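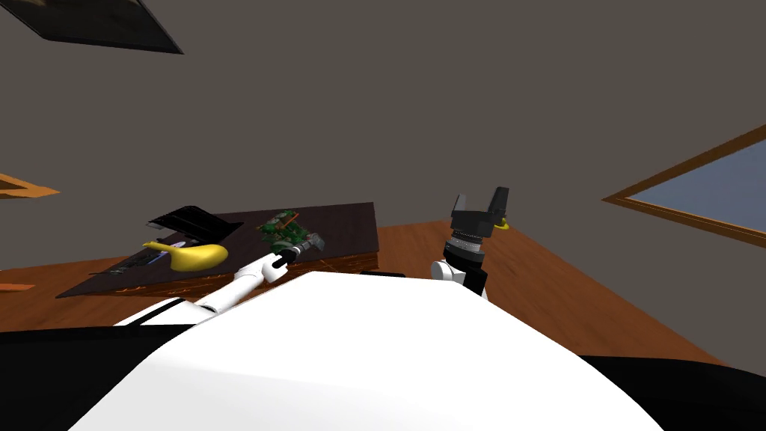
Figure 3. Rendered still: desk with green circuit board, gray wall behind.

3.2 Room lighting and screen settings

All sessions were held in the two rooms described in Section 3.1. The Jelstead room faces north and has one window, which was covered with an opaque blind for the dim condition and left open for the daylight condition. The Nolter room has no window. Its ceiling lights were set to either the low or the high step of the wall dimmer, and the steps between were not used. Light level was read at the desk surface and again at the center of the screen before each session, and both readings were entered in the session log. Where the two readings from the same room and condition differed from the previous session by more than 10 percent, the blind or dimmer was reset and the readings were repeated.

The screens were of the same model and had been in use for less than a year. Each was switched on well ahead of the first session of the day. Automatic brightness, night color and contrast enhancement were turned off in the screen menu and again in the operating system, as one of these settings was found to return after a restart during pilot work in March. Stills were shown at 100 percent scale, centered, on a black surround. No scaling or sharpening was applied by the viewer software.

3.3 Procedure

Participants sat at a fixed distance from the screen with a chin rest adjusted to eye height. After a 10 minute period in which they adapted to the room light, they rated one still at a time on the five-point scale given in the appendix, from "no visible steps" to "steps very disturbing." Each still remained on screen until a rating was entered. A gray field was then shown for 2 seconds. Order was random for each participant, with the limit that the same still could not appear twice in a row at different bit depths.

Set A contains photographs of skies, painted walls and out-of-focus foliage. Set B contains rendered stills only. The two sets were kept in separate blocks, because pilot participants reported that film grain in the photographs made the rendered material look unusually clean by contrast. Block order was balanced across participants.

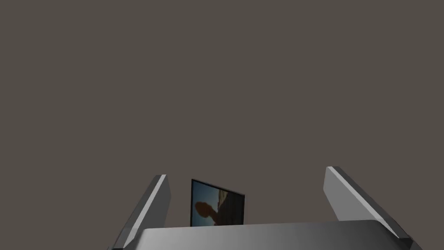 Figure 4. Rendered still: flat, evenly lit grayish-brown background.

3.4 Exclusions and scoring

A total of 1137 ratings were collected. Ratings entered before the still had finished loading were dropped, as were all ratings from sessions in which the logged light level drifted out of range before the end. Mean scores were computed per still and per lighting condition after each participant's ratings had been centered on that participant's own mean. We did not rescale for spread. Results with rescaling are given in the appendix and lead to the same ranking of conditions.

The rating software was a modified version of Cukska, with the response screen rewritten by Folke Lundgren to accept number keys only. The settings file used in both rooms is the one dated October 2023.

Comparison with the Wan ratings is limited to the dim condition. Daylight levels were not recorded in that data set, and its screens were viewed from a free seating position. Distance effects are therefore treated separately in Section 4.3.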